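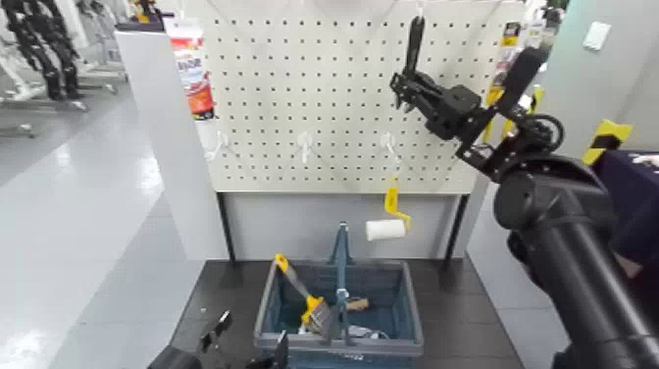 **Pemen to open trade counter in Lurside**

24 December 2020

Pemen, the decorating supplies wholesaler, will open a trade counter at Jarman Yard, Lurside, in April. The unit will stock 79 lines of masonry and interior paint, with sundries sold singly or by the box. Account holders may order up to 50 litres per colour for same-day collection. The site will employ nine staff.

Catrin Sayce, branch manager, said: "Existing Wekalach accounts will transfer without a new credit check."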